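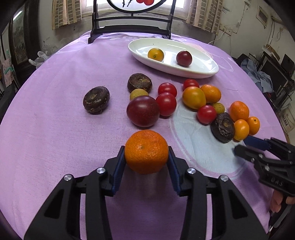

Mandarin held between the ribbed pads of a hand-held gripper during a mixed-produce trial. A second gripper is at lower right.

The Redport produce trials are a series of bench comparisons of two-finger grippers, run by the Redport handling group under Dayana Contreras. They compare finger pads and linkages on small fruits and vegetables, using hand-held grippers before any of the hardware is fitted to an arm.

Background

The trials grew out of work by Rutilio Barrera on the Trillar, a parallel-jaw gripper made for boxed goods. The Trillar handled cartons well but bruised soft fruit, and its flat pads let round items roll out sideways. Barrera and Ecaterina Gavrilă drew up a new test in which an operator works the fingers directly, so that a pad can be judged apart from the arm and its controller.

Method

Produce of mixed size, color and skin is set out on a cloth-covered table. Typical items are mandarins, kumquats, cherry tomatoes, dried dates and water chestnuts. Some pieces stand alone and others touch, as a gripper that copes with a single fruit may fail when a neighbor blocks one finger. A dish with a raised rim is often added.

The operator picks up each item, holds it for 2 seconds and sets it down. A full run is 100 picks, with a break after every 20. Dropped items count as failures, as do split skins. Bruising is checked the next morning and scored separately.

A wide-angle camera on the gripper records each pick. Straight lines bend toward the edges of its view, and the footage is corrected before any distances are measured from it.

Results

Ribbed pads dropped fewer mandarins than flat ones. The difference was small for cherry tomatoes. Dates were the hardest item for both types, and the Hukum pad, a softer design by Florêncio Sampaio, failed on 15 of them in its first run. Sampaio later shortened the pad tip.

Tests of the same pads on a Quezada arm began in September.

See also

Trillar gripper
Hukum pad
Parallel-jaw gripper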